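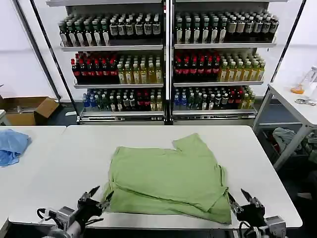
4 min read

Every garment steamer on the market promises to replace your iron. I have owned three of them and still have the iron, so when the Dristine Leiva turned up I wasn't in a generous mood.

The Leiva is a handheld steamer with a built-in tank, a fabric brush that clips over the head and a cord long enough to reach the far side of a double bed. It comes in white or a greyish colour the box calls "stone". The maker says it is ready in 18 seconds. Mine was ready in that time if you count the first weak puff as ready. For a proper flow of steam you'll wait a bit longer, and you'll want to hold it over the sink while it spits.

What it does well

Cotton T-shirts, mostly. A tee that has sat in the basket overnight will come up wearable on a hanger in a couple of minutes, provided you pull the hem down firmly with your other hand. Viscose and light polyester are easier again. It was good on a lined jacket, and I'd use it on curtains without taking them down.

What it doesn't

Linen. The brochure says linen and I don't know whose linen they tried. After two full passes my trousers looked like I'd slept in them on the train to Ballarat. Business shirts are much the same story: the body is fine, the collar and placket are not, and you end up getting the ironing board out anyway. No handheld steamer can press a crease into anything, whatever the photos on the packaging suggest.

The tank is small. I got 9 minutes from a fill, less with the trigger locked on. That's enough for tomorrow's outfit and nowhere near enough for a family's washing. Tip it too far forward when it's nearly empty and it dribbles, which on a silk blouse leaves a mark you then have to steam out.

About the "hygienic refresh" claim

Dristine says steam "revives and sanitises". Steam will certainly shift a musty cupboard smell. I couldn't find any test results in the manual or on the box, and I emailed to ask. Struan Rennie from their customer team wrote back politely and sent me the brochure again. Treat it as a way of getting wrinkles out and wash your clothes when they're dirty.

Against the Jillov Multero

The Multero costs more and has a heated metal plate, so you can press it against the fabric like a small iron. Delia Cabral, who does alterations and let me try hers, reckons the plate is the only part worth paying for. I agree with her on shirts. It's noticeably heavier, though, and my wrist was sore after 7 garments. For T-shirts and dresses I'd take the lighter Leiva.

Using it

Fill with tap water if yours is soft, otherwise use demineralised. Empty the tank before putting it away. Hang the garment, button the top button, and work from the shoulders down. Keep your holding hand well clear of the head, or buy a heat glove, as there isn't one in the box.

Warranty is 2 years and covers the heating element and pump. Scale damage is excluded, and I suspect that is what most of them die of. Keep the receipt, and keep your iron.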